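Otus – hand-held demos, tabletop set

README, last touched in November

Hi! If you've landed in this folder you probably want demonstrations of small tabletop tasks, recorded by a person holding the gripper in their own hands. No arm involved. I did most of the recording and all of the cleanup, so the mistakes are mine (the good naming scheme is Tianyou Tian's, and I've tried not to wreck it).

What's in here

There are 60 episodes in the main folder and 9 in a folder called spare. The spare ones are fine to look at but I wouldn't train on them. I was still getting used to the trigger and you can tell, the jaw opens and shuts like it's chewing.

Every episode is one go at one task with a cup on a board. Sometimes I approach it from the right, sometimes from the front, and the instruction text tells you which. I wrote those instructions myself after watching each episode back, so they're in my words and a bit uneven. "Go to the cup from the right" and "come at the cup from the right side" mean the same thing. I left both in on purpose, since people don't talk to robots in one fixed phrase either.

How I record

One hand on the handle, the other on the trigger unit. I start with the gripper held still for 2 seconds, do the task, then hold still again before stopping. Please keep those still parts if you re-cut the files! Mao (our alignment script) uses them to line up the video with the trigger signal, and it gets very confused without them.

I go slower than feels natural. My first tries were at normal kitchen speed and the policy we trained on them overshot everything, so now I pretend I'm moving through honey. It's tiring on the wrists and I take a break whenever I notice I'm rushing.

Cables are the other thing. They drag, and if one catches on the edge of the board you feel a little tug that ends up in the motion. I throw those episodes out. If you find one I missed, tell me the episode name and I'll pull it.

Splits

Train on the first 90 percent by episode name and keep the rest for checking. Please don't shuffle single frames across the two, we did that once on the Vitorton set and got lovely numbers that meant nothing at all. 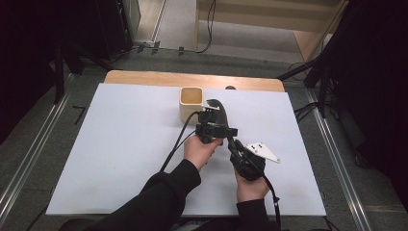
The other thing I'd ask is that you check the trigger values before you train. Zero is open and one is fully closed, but my fingers rarely get all the way to either end, so scale them per episode. There's a small helper for it in the tools folder, and it prints a warning when the range looks odd.

Known problems

My sleeves are in a lot of the video. If your model looks at the wide view, crop it or mask it.

The board shifts a bit between episodes. I don't tape it down.

A few instructions still say "mug" where they should say "cup". I'm fixing them as I find them.

Using it

Free to use inside the Zullevard group. If you're outside it, write to me or Tianyou first and we'll sort something out – we've said yes to everyone so far.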